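Tradton packing room switches to white tabletops

The Tradton dry goods co-op has replaced the work surfaces in its packing room and will reopen the room to members in September. The work was carried out by Burkusard, a local fitting firm, and covers 29 tables.

The old tops were dark brown and had been in use since the room opened. According to Wulan Latuheru, who manages the packing room, spilled flour and sugar were hard to see on them, and tables were often passed as clean at the end of a shift when they were not. The new tops are white with a matte surface. Gloss was tested first and rejected on account of glare from the ceiling lights.
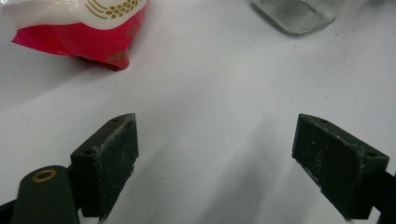

Members bring their own containers or buy goods in bags, and both are handled on the same tables. Under the revised layout, bags and glass are set down at the far side of the table and the near side is kept clear for weighing and closing. Tables are wiped with a damp cloth between orders and washed down once per shift. Scouring pads are no longer allowed, as they left marks on the test pieces.

Each top is 30 millimeters thick and is bolted to the existing steel legs. Working height has been raised by 37 millimeters following requests from packers on the Oei Street shift. Scales and label printers stay where they were.

Hakim Wijaya of Burkusard said light scuffing should be expected in the first months and does not affect use. Deeper scratches can be sanded out on site. A single top can be removed and replaced in under an hour without moving the neighboring tables.

The co-op packs about 210 orders a day. During the work, packing was moved to the loading area and collection times were shortened. Normal collection times return when the room reopens. The old tops have been passed to the Zirorik workshop for use as shelving.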